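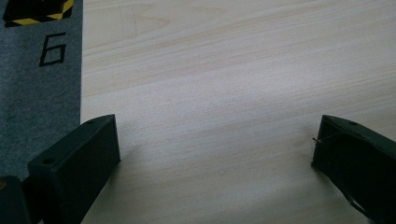
Figure 3-1. Fingers open over bare wood, with the mat and its 6 off to the left.

3. Finding the Table and Zeroing the Fingers

Nostard needs to know two things before it will turn your recordings into trajectories a robot arm can follow: where the table is, and how far apart the fingers are. You know both at a glance. The software has to be walked to them by the hand, and this section is the walk.

Do the steps in order. The menu lets you do them in any order, a decision made early in the project and defended since by Phúc Doãn, who wrote the menu.

Before you start

You need the hand-held gripper connected, the recorder (Macedo) running, and the perception service (Wikham) showing READY in the status bar. If Wikham shows WARMING, wait. If it has shown WARMING since lunch, restart it.

Pick a stretch of table with nothing on it. A mat may be in view at one side, as in Figure 3-1, but keep the space between the fingertips on one surface. The plane fit copes with a mat and a tabletop in the same view. It copes less well when the seam between them runs straight through the gap, and it will report a table with a small, confident step in it.

3.1 Set the finger zero

1. Open Setup > Fingers and press Begin. The width readout turns gray.
2. Close the fingers until the tips meet. Don't squeeze. Squeezing flexes the fingers, and Nostard will record the flex as your zero and subtract it from everything you do from then on.
3. Press Mark Closed. The readout shows 0.
4. Open the fingers all the way and hold still.
5. Press Mark Open. The readout should settle on a number and stay there. On our bench gripper it settles on 87. Yours will be different, and the difference doesn't matter as long as it is the same number tomorrow.
6. Repeat the close and open once more without pressing anything. If the readout returns to 0 and to your open value, press Keep. If it wanders, press Discard and go back to step 1.

Note: Keep overwrites the previous finger zero without asking. Discard asks twice. Yes, we know.

3.2 Fit the table plane

1. Leave the fingers wide open. Wikham masks them out using the open width you just saved, so a half-closed gripper leaves a finger-shaped lump in the plane.
2. Hold the gripper low over the table with the tips pointing down at it. Keep clear of anything taller than a mat.
3. Press Fit Plane and move the gripper slowly sideways. The counter at the bottom right of the window climbs as views are accepted. It stops at 40.
4. Watch the residual bar. Green is fine. Amber is usable for practice. Red means the software has fitted a plane to something, and you would rather not know what.
5. Press Save Plane and give it a name. The default name is "plane". You will regret the default name the second time you use it.

Caution: Do not run Fit Plane while a robot arm is live on the same station. Saving a plane pushes it straight to the planner (Ekance), and Ekance will treat the new table height as the truth from its next motion onward. Put the arm in HOLD first.

3.3 When the surface is pale and plain

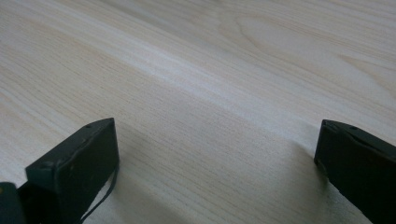
Last changed: May, by Anderson Falcão

Light wood with fine grain is hard going for visual tracking. There is texture in it, but one patch of streaks looks a lot like the next patch of streaks, and the tracker is easily persuaded that it is still where it was. A bright band of reflected light makes this worse: the band depends on where you are looking from, so it tends to travel with the camera, and the tracker may decide that the table is the thing on the move.

Signs that this is happening:

The pose trace in the lower pane goes flat while your hand is plainly moving.
The trace jumps sideways by the same amount each time you pass a certain spot.
The feature count drops under the dotted line whenever bare wood fills the view.
Ekance rejects the recording with "implausible wrist", a message we keep meaning to reword.

What to do, in the order we would try it:

1. Tilt the gripper a little and watch the preview. Often a small change of angle takes the glare off the part of the table you care about.
2. Start the recording with something distinctive in view. The edge of a mat will do, and a large printed numeral is better. Let the tracker look at it for a moment, then move off over the wood.
3. Come back to the same landmark before you stop. Macedo closes the loop on it and spreads the accumulated error back along the path. Without the return trip the error stays in the final pose, where it does the most harm.
4. In Setup > Tracking, set Grain Mode to 2. This raises the number of weak features Wikham keeps and makes everything slower. Setting 3 keeps still more of them and is there for people who enjoy watching a progress bar.
5. If the shadows beside the fingers are being picked up as features, switch on Extend Mask. It widens the ignored area around each finger. Soft shadows are usually covered. Hard ones from a desk lamp are not, and the cure for those is to move the lamp.

Note: Do not be tempted to draw on the table in pencil to give the tracker something to hold. Faint marks are too faint for it, and heavy ones have to be explained to whoever owns the table.

3.4 Check the result

1. Open Replay and choose your last recording.
2. Turn on Show Plane. The blue grid should lie flat on the wood and stay put as the view moves over it. A grid that swims means the tracking is poor. A grid that sits still but tilts means the plane is poor. A grid that does both means you should go back to 3.1 and possibly have a coffee on the way.
3. Scrub to any moment with the fingers wide open. The two drawn fingertips should fall on the real ones. If they are off by the same amount on both sides, the camera offset is wrong; see Section 2. If only one is off, the finger zero is wrong.
4. Press Send to Ekance > Dry Run. The planner works through the whole path without moving anything and lists each place where it would have touched the table.
5. Read the list. An empty list is what you want for a recording with no contact in it. A list with one entry per pass usually means the plane was saved slightly too high. Lower it in Setup > Table > Offset, a little at a time, and run the dry run again.

Caution: The dry run checks against the saved plane and nothing else. Taped-off equipment, mugs, and anything else standing near the work area do not exist as far as Ekance is concerned unless you have added them under Keep-Out Zones. Add them before the first live run.

Finger zero and plane are stored per station. If you carry the gripper to another table, repeat 3.2. If you change the fingers themselves, repeat all of it, starting with the bit about not squeezing.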